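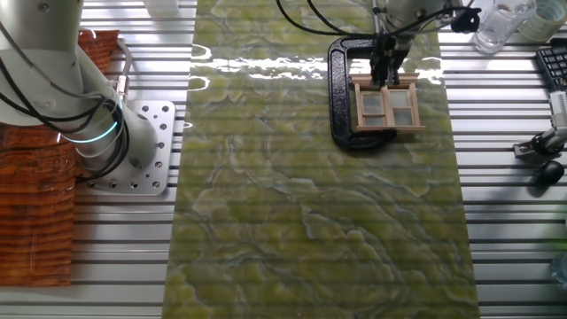

Clono cell

Print this page | E-mail this article

The Clono cell is a two-arm robot work cell used for handling small parts at the Trelto workshop in Clekden. Both arms are mounted over one shared table of slotted aluminum rails. The cell is best known among its users for its written set-up routine, which was prepared by Eluned Morris and later revised by Wajid Dhanial.

Construction

The arms are white, with rounded covers, and their cables run on the outside. This makes a cable easy to replace, but the loops must be long enough for the full turn of every joint. Mounting plates with a grid of holes are bolted to the table, and a plate can be moved along the slots when the bolts are loosened. Mats and boards may be laid on the rails to give a different work surface. The gripper has two fingers and takes parts of light wood, such as model window frames, as well as small hand tools.

Set-up

After a plate has been moved, its bolts are tightened in a cross pattern and checked again after 2 hours of work. The arm is then driven slowly to 42 taught points. The operator watches the cables at each point and stops the arm if a loop becomes tight. Finally the gripper closes on a test piece and holds it above the mat. If the piece slips, the finger pads are cleaned with alcohol and the test is repeated.

Maintenance

The finger pads are changed after about 700 working hours. Connectors at the gripper are inspected every 200 hours, with the power off. In the first version of the routine this inspection was done only when a fault appeared. Dhanial changed it after a loose plug had stopped the cell for a whole Saturday. Dust in the table slots is removed with a soft brush. Compressed air is not allowed, as it can blow chips into the joints.

Name

"Clono" was the name of the earlier single-arm cell, built by the Ackah company. It was kept when the second arm was added.

See also: Gripper; Work cell; T-slot table

14 shares | 3 comments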